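2 min read

Claner Everyday Plate, sky blue

Light plastic plate for packed lunches, picnics, the caravan. Plain colour all over, no pattern. Raised rim, shallow flat base. Sold singly or in packs of 30. Item no. 114.

Back in stock from March, the Brarwood shop has a few left till then. Matching bowls to folow, ask Xuelian Du at the counter.

Not for the microwave or oven. Top rack of the dishwasher fine. Skip the scouring pads, they mark it.
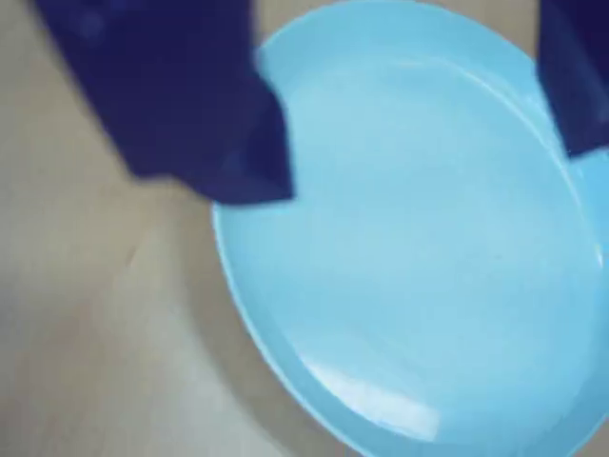

Can I mix colours in a pack of 30?
Only on phone orders, and please ring before you pay as we cant swap them after.

Returns within 29 days, unused, with the reciept.

Page updated 30/01/2025, S. Angelovski

Related items
Claner Everyday Bowl
Cuditz Picnic Beaker
Han Serving Tray, small

Contact us | © Claner | Back to top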